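The Dish Rack Post (yes, a whole post)
2 November 2019

So I finally replaced the dish rack. If you've been reading for a while you know I've been threatening to do it since January, when the old one started leaving little orange rust rings on the counter and I started hiding them under a folded towel. The towel lived there so long that my sister thought it was part of the decor.

The old rack came with the apartment. It was one of those two-level ones with a cup side, a knife side, a special tray for who knows what, and it took up so much counter that I was making sandwiches on top of the stove. I hated it and I used it every single day for years, which I think is how most people feel about their dish racks.

The new one is just a basket. A rectangle of wire with a see-through plastic coating, a row of short prongs in the bottom to stand the plates between, done. I got it at Tello, the housewares place next to the tire shop, and I stood in the aisle for way too long because there was a Sornel one right beside it with a bamboo lid and a swiveling spout. A spout! I had it in my arms. Then I thought about cleaning the swivel part and put it back.

I want to talk about the plates too, because the rack is really only half of this.

We don't have a set. We had one once, eight of everything in white, a wedding present from my aunt, and after a couple of moves we were down to two dinner plates and a gravy boat. Instead of buying another eight I started picking up plates one at a time, only ones I liked. There's a dark teal round one that I claim as mine even though I'm supposed to be above that kind of thing. There's a pale mint green one with a really shiny glaze, very good for toast. And there's the square one with the dark rim and the mustard yellow middle, which came from a stoop sale over in Pillthorpe and which my husband calls "the fancy one" in a voice.

Square plates, by the way. I love how that one looks and it's a pain in the neck to wash. Round plates you just kind of spin under the sponge. With a square one you have to go into each corner like you're cleaning a window, and then when you stand it up to dry it either leans or it tips forward into its neighbor. I've been putting it in on a corner, like a diamond, and it's fine until somebody bumps the counter.

Giuliana Guzmán (hi Giuliana!) wrote to me after the spring cleaning post and asked how I load a rack when nothing matches, and I realized I had never once thought about it. I just put things where there was a hole. So for the past few weeks I've been paying attention, and I have opinions now.

The first one is that I load from the far end. I'm right-handed, the sink's on my left, and if I put the first plate in the closest slot then every plate after it has to be lifted over the top of that one. Drip drip drip, all over the clean stuff. So the first plate goes all the way over to the right and I work my way back toward the sink. I'd been doing it the wrong way for my entire adult life.
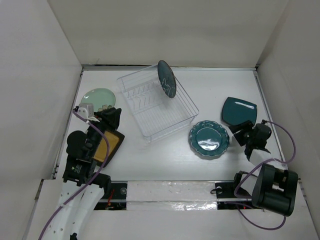
The second thing is the direction they face. I used to alternate, no idea why, it felt balanced? Now they all face the same way, fronts toward the window, and there's an actual gap between each pair of plates. When they were facing each other the rims touched and I'd pull out two damp plates stuck together with that awful little sucking sound.

Third, and this one got me an argument at home, is that I turn the whole rack a little. It doesn't sit square to the wall anymore, it's on a slant, with one of the short ends aimed kind of at me. It looks like somebody knocked it and forgot to fix it. My husband straightens it. I turn it back. He straightens it again. But on the slant I can see straight down the slots and I'm not reaching across with my elbow up by my ear, so I'm going to keep turning it and he can keep sighing.

And I clear the counter first, all of it. The mail, the vitamins, the banana hook, everything moves to the table before I turn the water on. I got that from Marleny Giraldo, who I used to work with back when I was at the bakery. She ran the back kitchen there and she could not stand to see a dish come out of the water with no place to go. "Where's it going to land?" she'd yell, and if you didn't have an answer you got sent to wipe something down. I hear her in my head almost every night. It's a bit much for a two-person dinner but the counter does look great.

I lay the dirty plates out flat, too, instead of stacking them. I know, I know, it uses up space. But when you stack them the bottoms get greasy, and then you're washing both sides of everything. Spread out they only need a proper scrub on top and a quick wipe underneath. Also I can pick the order! I do the easy ones first (toast plates, anything that only held a cookie) and leave the egg one for the end when the water's already beyond saving.

Okay, complaints about the new rack, to be fair.

There's no tray under it. I knew that when I bought it and I said I'd be fine with a towel, and I'm fine with a towel, but it does mean washing one more towel every couple of days. If you've got a drainboard built into your sink you're laughing. I don't.

It's light. Like, really light. With one plate in it, it'll slide across the counter if you nudge it, and if you put a single heavy plate at one end you can feel it wanting to go. Once it has a few in there it settles down. I've thought about sticking some of those rubber dots on the bottom, the ones for cabinet doors, and I have a pack of them somewhere in the drawer with the batteries.

There's nowhere for silverware either. I've been using a jelly jar. Fork side up for forks, and knives point down, please, I have learned that one the hard way.

And mugs just sort of roll around in it. I dry those by hand now, or I leave them upside down on the towel overnight and put them away while the coffee's going.

What I do love is how little of it there is. It's see-through, pretty much, so what I notice when I walk in is the plates, and I picked every one of those plates because I liked looking at it. With the old rack I used to dry and put away everything immediately so that I could shove the rack on top of the fridge. With this one I leave the plates standing there in the evening. The teal one especially - when the lamp over the sink is on it gets this bright white shine on it and I get a bit silly about it.

I asked for your drying setups over the summer and never did anything with the answers, sorry, so let me at least mention a couple. Rigoberto Alvarado hangs his pans on the shower rail (Rigoberto, are you okay?) and dries his plates in the oven, turned off, door open, straight on the wire shelves. I tried it. It works great right up until you forget and preheat for pizza. Leonie Ackermann has no rack at all and dries everything with a linen towel the second it's rinsed, which I admire from a distance. She says it takes her 7 minutes for a family of four and I believe her, she sounds very organized.

I'm still looking for one more plate, if anybody's going to the Cunedbridge flea market this month. I'd like a brown one, or a really deep red, round, dinner size, nothing over $20. No squares. I mean it, if you see a square one don't even send me the picture, I'm weak.

Next time I'll do the cabinet under the sink. I opened it on Thursday to look for the rubber dots and there were four half bottles of the same glass cleaner in there and something sticky that I did not investigate. I closed the door again and made a cup of tea.

Oh, and for everybody who asked about the lentil soup, I've fixed the recipe, it's one teaspoon of cumin. It said tablespoon for a week. I'm so sorry.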